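Three weeks in with the Gratness suture practice pad, and I've finally stopped poking it every time I walk past, so it must be time to write something down.

A bit of background first. I'm in my second year of learning to stitch properly, and most of my practice so far has been on bananas, pigs' trotters and one very patient sofa cushion. Trotters are brilliant but they smell, they take up the fridge, and my flatmate Keerthana Kartha has Views. So when Maribel Salazar at work said she'd bought one of the layered soft pads and liked it, I ordered the same one plus a pack of Zitik thread to go with it.

## What you get

The pad comes sealed in a tray with a lid, and you want to hang on to that lid! Mine lives in it between sessions. There's a leaflet too, folded so many times that I gave up flattening it and used it as a bookmark. It covers rinsing and storage and that's your lot, so if you're after step-by-step knots you'll need a book or a kind colleague. The Zitik thread is sold separately, which annoyed me a little bit, although the cheaper stuff I had in a drawer worked well enough for the first evening.

## How it feels to work on

Lovely, mostly. I'd got used to the foam sort of pad, where the needle goes in with a squeak and the thread saws its way through, and the Gratness one is a different animal altogether. It's soft, it gives when you press it, and it pulls up into a little tent if you yank too hard, so you find out straight away that you've been heavy-handed (I had been heavy-handed). My first row looked like a badly laced boot. By the end of the first week the edges were meeting nicely and I was a bit smug about it.

The look of it matters more than I expected. The pinkish-red part has a smooth, wet-looking shine and the paler part has a fine grain to it, and under a strong light the pale side gets quite bright. A thin dark thread stands out well against either, and when you're passing the strand from one set of jaws to the other you need to know where it is without hunting for it.

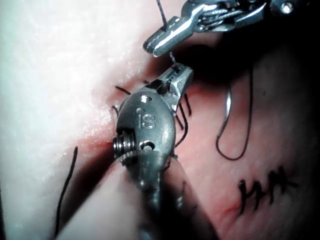

## Thread handling

I'd say this is where the pad earns its money. Passing and tensioning is the part I find hardest, much harder than the actual stitch, and on a stiff pad you can get away with all sorts. Pull too much on this one and the surface comes with you. Pull too little and the loop just sits there looking at you. Heriberto Giraldo, who taught me my first knots and is not a man who hands out praise, had a go and said it was "not silly", so there you are.

The Zitik thread is fine. It's got a bit of memory when it first comes off the card, so I run each length through my fingers before starting – otherwise it curls back on itself at exactly the wrong moment. I had 2 snaps in the whole pack and both were my own fault for gripping it too near the tip.

## The grumbles

It picks up fluff like you wouldn't believe. I put it down on a tea towel once and spent the rest of the evening picking bits off it. Use a plate.

The old holes do stay visible, too. You can work between them for a good while, but after three weeks the middle of mine is looking tired and I've been creeping out towards the corners. Wilmer Urrego has the Grirno pad, which is firmer and closes up better after each pass, and if you mainly want something that lasts I'd have a look at that one first. I tried his for an afternoon and found it a bit rubbery, but he loves it and won't hear a word against it.

And the tray slides about. A damp cloth underneath sorts it, but for the price I'd have liked some feet on the thing.

## Would I buy it again?

Yes, I think so, though I'd wait for an offer and get 2 at once so there's a fresh one ready when the first gets too holey. For total beginners I'd still say start on a banana, get the needle angle into your hands, and then move on to this when you're ready to care about tension. If you're already past that stage then go for it, it's the closest I've come to enjoying knot practice on a weeknight.

Four stars from me. I've knocked one off for the fluff and the sliding, and Keerthana would like it known that she'd give it five because the fridge is hers again.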